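Old tower, RAM slots, cables everywhere: worth keeping?
Forum: Desktops and Upgrades

effie_ritchie
Hi all, I've been handed a desktop tower to sort out for the Cleltholm office and I can't decide if it's worth the bother. Somebody ran a fat bundle of black cables straight across the memory slots, so you can't get a thumb in there. I'd like to put more memory in and maybe swap the processor. Budget is $100, and the whole office gets 456 for the year (yes, really).

MagnusT
Got any photos of the inside? Hard to say much without seeing how it's laid out.

effie_ritchie
Two from December, same bench: 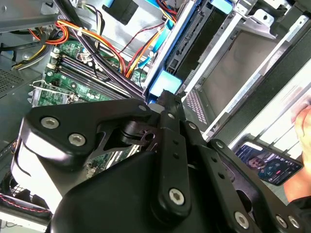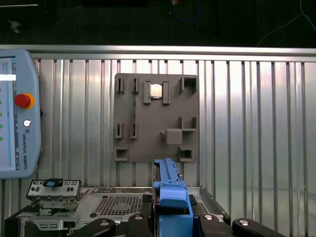

First one is inside the tower, second is the grey board with the holders, chip up near the top.

MagnusT
Ta. Leave the orange, yellow and red power wires alone, they're tied up neatly enough. I'd shift the black bundle. Unplug what you can, reroute it along the side of the case, then do the memory.

sheena_h
Disagree with Magnus, sorry! Every time I've unplugged a whole bundle I've spent the arvo working out what went where. Just tie it back with a bit of string, do your sticks, let it go again.

MagnusT
String, Sheena? In a computer?

sheena_h
Worked on 3 of mine mate.

Izzy Friesen
I quite like that grey board. I keep loose chips in an egg carton, and upright holders either side would be heaps better. Does it take different sizes?

effie_ritchie
No idea Izzy, I'll ask. Going with string for now, and I'll leave the processor until I've priced one.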